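Coviston Building, shared desk area
Minutes of the desk and storage meeting, 2023-08-23

1. Previous minutes
Accepted without change. The January action on shelf labels is closed.

2. Drinks on desks
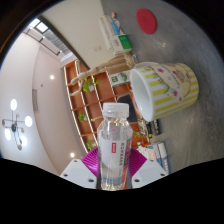

Liquids remain permitted on the shared desk, in capped containers only. Open cups are to be kept on a coaster and at the far end from papers. The current arrangement does not meet this: the striped mug is lying on its side with the round red coaster well away from it. A second coaster will be ordered from Neline. Bottles over 300 ml are to be taken home or emptied at the end of the day.

3. Books and boxes
The book stacks stay on the desk until the Owusu shelving is fitted. Delivery is expected in roughly 10 working days. Until then no stack is to exceed 8 volumes, with the largest at the bottom and spines facing out. 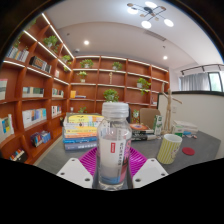
White boxes and cartons are to be checked for contents, then flattened or moved to the Reduno cupboard — whichever applies. Loose papers go in the tray. The drawing mannequin and the plant were discussed and both stay.

4. Actions
Order coaster: open.
Confirm shelf depth with Owusu: open.
Clear 2 slots in the Reduno cupboard: open, carried over.

5. Other business
Chair repair deferred to the next meeting.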